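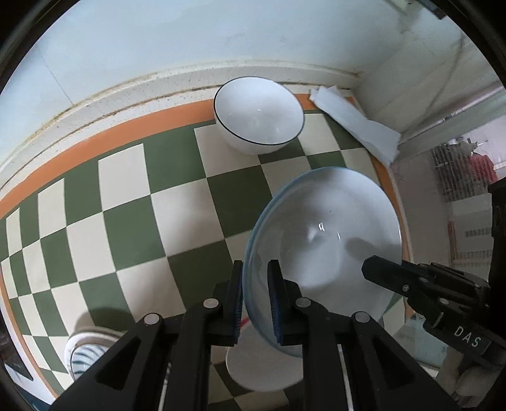

Slide 1. Two hands, one bowl: what we got wrong at Flodside

Start on time, the session before this one tends to overrun. Say which group I'm from and that the work is the Wibisono project, dishes only, no cutlery and no glass.

Say early that a person was cut. It was a small cut on the hand and it needed a dressing. People listen differently once they know that, so don't save it for the end.

The talk covers one dropped bowl, the fault behind it, and the mistake we made in the minute after it. The second one is the more serious. Leave enough time for it.

Slide 2. How the work is done

Keep this short. Most of the room has done some version of it.

A person holds a gripper in each hand and does the task at a table. Each tool has its own camera. The recordings train the two-arm robot in the next room. The task is moving and stacking dishes: bowls, plates, small saucers. Some are easy with one hand. The big ones often need two, with one gripper on the rim and the other steadying from the opposite side.

We had 987 paired recordings when we froze the set in January. "Paired" means one file from the left tool and one from the right, matched by time. Say this slowly, the whole fault is in that sentence.

Slide 3. The drop

Trial 13 of a planned 25. The robot had a large bowl off the table and was passing it from the left arm to the right. The left gripper opened. The right gripper was in position but had not closed. The bowl fell, hit the edge of the table and broke on the floor.

No alarm. From the controller's point of view nothing was wrong. Both arms finished their motion and went on to the place position with nothing in the grippers.

We had seen two sloppy handovers in earlier trials and written them down as "slip." We cleaned the finger pads and carried on. Admit this plainly. The pads were fine.

(If the video plays, let it run once with no talking. If it doesn't play, move on. Don't try to fix it from the stage.)

Slide 4. Where we looked first

Grip force. We checked it against the bench gauge and it was within limits on both arms.

Pads. Swapped them anyway. No change.

Dish surface. Our bowls are glossy and we blamed the glaze for most of an afternoon. We repeated the handover with an unglazed bowl and the left gripper still opened early.

That last test should have come first. It took a few minutes and it ruled out everything to do with friction.

Slide 5. Watch the second tool

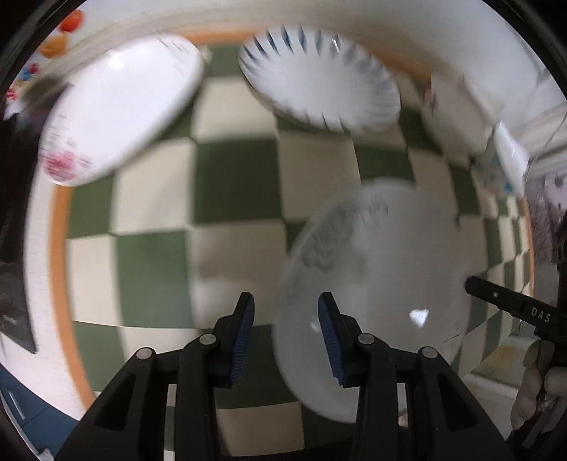

Large dish with the second tool at its right rim.

In any one view you get the wearer's own fingers in front and the other tool coming in from the side. So each camera is also a witness to what the other hand was doing. We had this the whole time and never used it as a check.

What we did after the drop: took a view from one tool, marked the point where the other tool closed on a dish, and compared it with the width reading logged by that other tool. In a good pair the two agree to within a frame. In a bad pair the log says the fingers are closed and the video shows them still open.

Point out that a moving dish blurs, so pick a moment when it's at rest. We marked some of our early ones wrong.

Slide 6. The fault

Each tool has its own clock. The clocks were set together at power-on and never again. On a short session it makes no difference. On a long one the clocks drift apart, and our operators had started doing long ones, having asked for fewer restarts. We said yes to that. It was a reasonable request and we didn't think through what a restart was doing for us.

We went back through the full set. 41 pairs were outside our limit. Nearly all came from the late part of long sessions, and nearly all were handovers, which is what we were practicing at the end of the day.

Someone will ask why so few bad pairs out of 987 could matter. Answer: two-handed handovers with large bowls were a small part of the set. Among those, the bad pairs were a big share. The single-hand recordings were good, so our overall scores looked good too.

Slide 7. The minute after

Slow down here.

When the bowl broke, an operator stepped over the floor line to pick up the pieces. The robot had not been stopped. It had finished the place motion and was waiting for the next trial to start, and the start was on a timer. The arm moved while the operator was crouched beside the table. They pulled back and cut a hand on a fragment.

The arm did not touch anyone. Say that, then say it isn't a defense.

What was wrong:

The floor line was tape. No light curtain, no mat.
The timer restarted trials with no one confirming.
The stop button was at the desk, on the far side from where the pieces landed.
Our written procedure covered a collision and a stuck arm. It did not cover a broken dish, in a project about dishes.

Slide 8. What we changed

On the recording side, the tools now resync before every take. Pairs are checked at upload, using a hard tap of the two fingertips at the start of the take. A pair that fails is held back and somebody looks at it.

On the robot side, the left gripper will not open until the right one reports contact. We left this out originally to keep the handover smooth. It is less smooth now. Fine.

In the room, the timer is gone. Each trial starts from a held switch. There is a second stop button on the table leg. A light curtain replaced the tape. A broken dish means stop, power off at the arm, then brush and pan, gloves on.

We dropped the 41 pairs, recorded new ones and reran the 25 trials. No drops in the handover. One saucer was knocked sideways while stacking, a separate problem that we're still working on.

Slide 9. Open items

Paltano asked for our upload check and has it running on its own tools. I don't have results from them, so don't guess if asked.

We don't know how much drift a one-handed task can take. Probably a lot, but we haven't tested it.

The contact check depends on a sensor that can fail too. If it fails closed, the bowl stays in the left gripper, which we can live with. If it fails open we are back on slide 3. The next test at Femberg is about that.

Slide 10. Questions

Likely ones:

"Why not plastic dishes?" We use them for first runs now. The weight and the rim are different, so they don't replace the real thing.

"Was the injury reported?" Yes, the same day, and the trials stayed shut down until the room changes were in.

"Can we have the bad pairs?" Yes, they're kept in a separate folder with the offsets listed. Ask me afterward.

Return the clicker to the desk by the door.

Wibisono project speaker notes | Contact: project office, Flodside | All rights reserved | Back to top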